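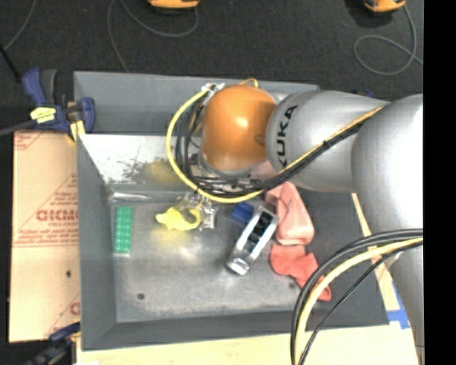 Lolonine is looking for 4 persons for sorting and packing of used toys

Lolonine collects used toys and building blocks from families in Saltness and gives them a second life. Before a toy can go to a new home, somebody must look at it, sort it and put it in the correct box. For this work we search 4 persons, part time, from November.

Your tasks
You empty the donation bags into the bins and separate building blocks from all other toys. Blocks are sorted first by size and after that by color. Single figures, animals and vehicles go to a different shelf. You put aside what is broken or has sharp edges. When a box is full, you weigh it, write the label and bring it to the packing table.

What we expect
You have patience for small pieces and you can tell colors apart well. You can stand for a longer time and lift a full box. Experience is not necessary, we show you everything in the first week. Basic English is enough, many of us have learned it as adults also.

What we offer
A contract for 5 months with the possibility to extend. The shift is 4 hours, start is at 8:30 in the morning or at 1:00 in the afternoon, and you can tell us which one you prefer. Coffee and tea are free. The bus stop Rillon is in front of our door.

How to apply
Please write a short letter, one page is sufficient, and mention the number 2774. You can leave it in our shop or send it by mail to Lolonine, Matlala Building, Saltness. We answer to every letter, but it can take two weeks.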